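Coltley Table Set: README

What it is

A set of short recordings of everyday things being handled on one table in the back room at Coltley. Scooping, tipping, picking up, putting down, and a great deal of moving things slightly to the left. There are 200 recordings, sorted into folders of 100 by the half of July they were made in. The first folder is neater. Make of that what you will.

The things

The list of objects was drawn up by Bohumila Urban and then ignored by everyone else. As it stands, it covers kitchen pieces (bowls, jars, a ladle, dry goods) and bench pieces (hand tools and whatever had wandered in with them). The two were meant to have separate sessions. They share a table, so they share sessions, and the folder names still pretend otherwise.

Dry goods are logged by container — "jar" or "bowl" — and never by contents. An early argument between Boris Paulík and Lenka Vaněk over what counts as a grain took up most of an afternoon, and this was the peace treaty.
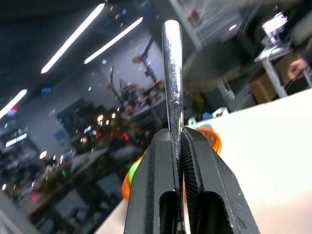
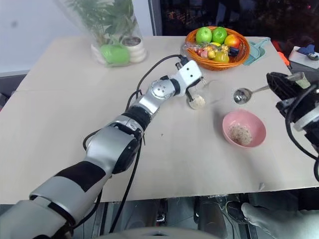

Labels

Each recording has a one-line label in labels.txt, written by whoever was nearest. Dušan Vondráček writes "ladle to bowl". Lenka writes "ladle (big spoon) moved over, a bit, towards the bowl". Both styles are kept. Search for "ladle" and you will find most of them; search for "spoon" as well and you will find the rest.

Known problems

Five recordings are labelled "misc". We have watched them again and stand by it.

Nine have the wrong folder name. They are listed in fixes.txt, which also has a mistake in it, in the third line.

"Left" means left from the long side of the table nearest the door, except in the Musham folder, where it means whatever Boris thought it meant.

Spills are kept in. Sweeping up was not recorded, though it was certainly done, mostly by Drahomíra Beneš.

Using it

Fine for teaching, tinkering and research. Please don't rename the folders and send them back to us; Skorus did, and we now have two of everything. Corrections to labels go to Lenka, who will answer at length.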